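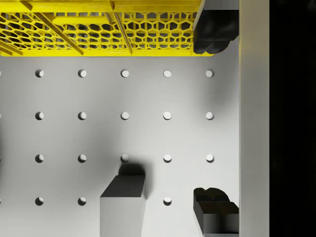
Sobre nosotros

Mayo — Redacción Suluvent
9 comentarios · 820 compartidos

Suluvent es una academia de idiomas para adultos. Empezamos con dos grupos de alemán en un piso alquilado encima de la panadería Zurkwood y hoy ocupamos las dos plantas del edificio Mikuš, con nueve aulas y una biblioteca de préstamo.

El curso pasado tuvimos 794 alumnos matriculados. La mayoría estudia por la tarde, al salir del trabajo, en grupos reducidos. Damos inglés, alemán, portugués y checo — este último solo si hay grupo suficiente.

La prueba de nivel es gratuita y se hace en secretaría. La biblioteca tiene 400 títulos y los alumnos pueden llevarse dos a la vez. En verano organizamos una estancia en Grernetitz, con alojamiento en familias. Las plazas se asignan por orden de inscripción.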